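Can a machine put the groceries away yet?

Xiuying Cai runs the returns room at Nostley, where mixed boxes of household goods come back from customers and have to be sorted by hand. She asked us a simple question at the March members' evening: when can she stop doing it? We said we would find out what we could.

The short reply is that sorting is closer than most chores, and still slow. Folding clothes, loading a dishwasher and wiping down a stove are further off. All of them need a machine to deal with things that bend, slip or hide behind each other. Picking loose items out of a bin is the part most people in the trade start with, and it's where most of the money has gone.

Deming Meng has been following this work for the group and wrote up his notes after a day with the Setora people in Plistutlow. Their test is an ordinary one. Put a mixed lot of things in a metal bin, shake it, and ask the arm to take them out one at a time. No item is shown to the machine ahead of time. A run counts only if every item comes out and nothing is dropped on the floor.

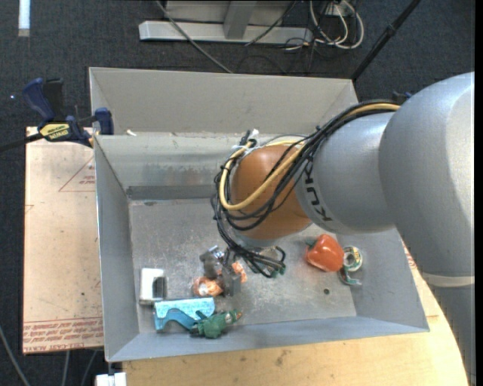 A KUKA arm over the bin, with a red-orange bell pepper and a green toy-like figure among the items.

Over two days the arm made 168 attempts at single items. It lifted the item cleanly on the first try in 100 of them. Of the misses, 23 were on things lying against a wall of the bin, where the fingers touched metal before they could close. Deming says the walls gave more trouble than any one kind of object. A person would tip the bin or flick the thing toward the middle with a fingertip. The arm has to plan that as a separate move, and on most tries it simply went for something else.

Shiny and see-through things were the next problem. The depth camera reads them badly, so the arm either closes on air or pushes down too hard. Soft packets went better than he expected. Round things rolled.

Speed is the other half of it. Xiuying's room has two people on a normal shift, and either one of them can empty a bin while talking to the other. The arm stops before each pick to work out where to go. Boyang Cao, who buys equipment for Nostley, thinks that would be fine overnight, when the room is shut anyway, as long as somebody doesn't have to stand next to it. At present somebody does.

Aiguo Yuan asked about the home. She would like something that picks up toys before dinner. The people at Setora told Deming they have no plans for it. An arm of this size needs a solid base and a clear space with no one walking through. The smaller home machines sold under the Xie name are lighter, but we have not tried one and can't say how they do with a full toy box. If any member has one, please write in.

Xinyi Yuan is putting together a list of chores that members would hand over first. So far laundry is well ahead, with cleaning the oven second. Send yours to her before the next meeting, which is on Tuesday at 7 p.m. in the usual room. Deming will bring his full notes and the score sheets from both days.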